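Tisedis cell (Pillham)

The Tisedis cell is a two-arm tabletop robot station at the Pillham workshop, used for sorting and stacking small parts.
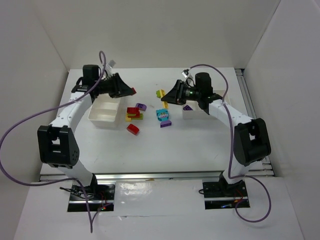 How often does the cell need to be recalibrated?
Every 94 hours of running time, and again after any gripper or cable is replaced.

Layout

The two arms face each other over a white work surface with walls at the back and sides. Each stands on a black mounting plate set into the front base panel. A purple cable follows each arm from the wrist down to the base. Work pieces are toy building blocks, and two white bins stand within reach of the grippers.

Setup

The cell was first put together in September by Iresha Siriwardena, using arms supplied by Votasine. The plates are bolted down before the arms go on. Each arm is then moved by hand through its full range with the power off, to check that the cable has enough slack at the wrist and elbow. A cable that pulls tight is unclipped and run again in a wider loop. The home position is stored for the left arm first, then the right.

Calibration uses a printed target laid flat between the bins. Both grippers touch 10 points on it, and the controller works out the offset between the arms. If the offset is out of range, the plate bolts are checked before the routine is repeated.

Maintenance

Fingers are wiped down after each shift. Joint screws are checked at every calibration and marked with paint pen, so that a turned screw shows. Wiring at the base plates is inspected with the power off.

The left wrist motor was replaced on 1/2/24, after 2883 hours of use. Kirsty Sutcliffe, who did the work, recorded a worn connector at the same time and fitted a new one from Quezada. The older part number, 778, is no longer stocked. The right wrist motor is original.

See also: Gripper finger replacement; Cable routing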